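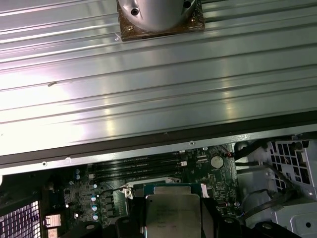

Porketti Open Day Recordings: README

This folder holds the recordings from the open day at the Bastlow workshop, where visitors could watch a robot arm work inside desktop computers with the side cover taken off. The task of the demonstration was taking apart and putting back parts of old office machines, mainly memory modules. The inside of such a machine is narrow for a gripper. The black cables run over and into the drive cage, the memory slots are close to the processor, and the ribbed metal panel beside the board reflects a lot of light, so that parts of it become almost white for the wrist camera. If you train a detector on these files, please look at the reflections first.

Version date: 27 April 2021
Prepared by: Afroza Ekanayake
Contact during the open day: Colleen Ross

What is included

The set has 300 episodes. Of these, 297 have complete video and joint data. The other three have video only, because the logging computer was restarted between two visitor groups and the joint files were not written. We kept them in the folder "video_only" and they should not be mixed with the rest.

Each episode folder contains:
- wrist video, color
- joint positions and gripper opening, one text file
- notes.txt, with the name of the operator and the result (done, partly done, stopped)

The operators were Afroza and Colleen, and in the afternoon also visitors who wanted to try. Visitor episodes are marked with "v" at the start of the folder name. They are slower and have more corrections, and for some uses this is maybe what you need.

How the demonstration was done

We received nine groups. Every group saw the same program: a short safety talk, one run by our own operator, and then free runs until the time was finished. The computer lay on its side on the bench and was not fixed with clamps. It could therefore move a little when the gripper pushed on it, and the start position is not the same in all episodes. Please do not assume a fixed transform between the arm base and the board.
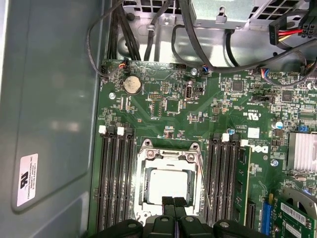
Gripper over the CPU socket, with memory slots on both sides.

Installing a module was more difficult than removing one. The latches at the ends of the slots must be open before the module goes down, and the fingers hide the slot from the wrist camera in the last moment. Several visitors asked why we do not use a second camera. At Bélanger, where we plan to repeat the program in June, there will be a fixed one above the bench.

Known problems

- The clock of the wrist camera is late against the joint data. Use the script align.py before any training.
- In the files of group four the exposure was set by hand and is too bright.
- The word "slot" in notes.txt can mean a memory slot or an expansion slot. We did not correct this.

Labels

A first part of the labels, 3,000 frames, was made with the Burnine tool and checked by one person. Classes are memory slot, memory module, socket, battery, cable and gripper. Cables are labeled only where they cross the board.

Use

Free for research and teaching. If you find an error, write to Afroza with the episode number, and it will be corrected in the next version.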